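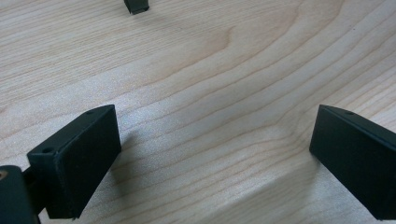 Wovska is a hand-held gripper tool for home and shared-workshop builds, used to record grasping motions that are later repeated by a small robot arm. The design was started in a members' workshop in Perar and is now copied by hobby builders in several countries. The name covers the hand tool and also the matching gripper for the arm, named Wovska Fostus or simply Fostus.

Design

The tool has a handle with a trigger, a camera mount and two fingers that close toward each other. The finger blocks are black and have flat inner faces. Screw holes in the blocks let the builder change a worn finger without taking apart the rest of the tool. In the first version the opening between the fingers was 70 mm at its widest. The camera looks forward over the fingers, so that both of them stay in view during a recording.

Construction

Most parts are printed at home. The complete set of printed parts takes 41 hours on a common desktop printer, and the handle is the longest single part. Builders usually print the fingers last – their length depends on the lens that was chosen. The trigger spring is the part most often replaced, and the building notes recommend to keep a second one.

Recording

Recordings are normally made at a table or workbench. The Perar workshop published a first collection of 1152 recordings in November, most of them of picking up and putting down small household objects. Before each session the fingers are opened and closed fully, which gives the software the two end positions.

See also

Kozłowski gripper
Parallel gripper
Desktop robot arm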